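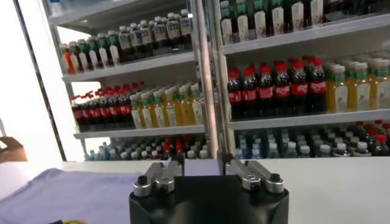 Compte rendu – réunion d'équipe magasin

Mercredi 24 février, salle du fond
Présents : équipe matin au complet, deux personnes de l'après-midi, la direction pour les points 1 à 3
Excusés : rayon frais (livraison)
Début avec 10 min de retard

1. Retour sur le compte rendu précédent

Approuvé. Une correction : la fermeture du parking côté rue, c'était le soir et pas le matin. A modifier dans le classeur.

2. Rayon boissons

Commande Kartha : passage à une livraison tous les 3 jours jusqu'à Pâques, puis on revoit. Le fournisseur accepte mais veut les bons avant midi. Après midi = reporté au lendemain, pas de dérogation.

Eaux gazeuses : ruptures répétées le samedi. On monte le stock mini en réserve. Discussion assez longue sur qui passe la commande quand la personne habituelle est en repos – décidé : l'ouverture s'en charge, le code est dans le cahier bleu.

Jus Brumwood : les nouveaux formats se vendent mal. Plusieurs avis. Prix trop haut pour les uns, mauvais emplacement pour les autres. On les descend d'un niveau pendant deux semaines et on regarde les chiffres à la prochaine réunion. Pas de promo pour l'instant, la direction ne veut pas.

Consignes : 184 bouteilles non reprises depuis octobre, toujours en réserve. Ca prend la place de deux palettes. Relancer Kartha par écrit, le téléphone ne donne rien. Si pas de réponse, on bloque la prochaine facture (la direction valide).

3. Caisses et logiciel

Mise à jour Cliratel faite lundi soir. Problèmes signalés :
– les tickets restaurant passent deux fois si on valide trop vite
– l'étiquette sort sans le prix au litre sur certaines références
– lenteur à l'ouverture, environ 5 minutes avant de pouvoir encaisser
Ticket ouvert chez Cliratel, pas de date. En attendant : étiquettes à vérifier à la main, le prix au litre est obligatoire, on a déjà eu une remarque du contrôle.

Question sur la caisse du fond : reste fermée en semaine. L'équipe de l'après-midi n'est pas d'accord, surtout le vendredi. La direction veut voir le flux avant de décidé. Point remis.

Départ de la direction.

4. Plannings

Affichage trop tardif, tout le monde le dit. Demande : planning affiché 10 jours avant et pas le jeudi pour le lundi. A transmettre.
Echanges de jours : toujours par écrit, feuille sur la porte, deux signatures. Les arrangements oraux ne comptent plus, il y a eu un trou un samedi matin.
Congés de printemps : voeux à rendre avant la fin de la semaine.

5. Réserve et sécurité

Transpalette Kastari : frein qui accroche, ne plus l'utiliser dans la pente du quai. Réparateur appelé. L'ancien reste dispo.
Issue de secours encore encombrée par des cartons deux fois ce mois-ci. Les cartons vont à la presse tout de suite, même en plein rush.
Chaussures de sécurité : commande groupée, noter sa pointure sur la liste.

6. Divers

Micro-ondes de la salle de pause : en panne, devis demandé.
Frigo vidé vendredi soir, tout ce qui n'a pas de nom part à la poubelle.
Musique trop forte à l'ouverture, plusieurs clients s'en sont plaint. Baisser.
Badges : il en manque deux, voir avec l'accueil.

A faire avant la prochaine fois
Courrier Kartha – ouverture
Relance Cliratel – accueil caisses
Chiffres jus Brumwood – rayon boissons
Demande planning – délégués

Prochaine réunion : date à fixer, après l'inventaire.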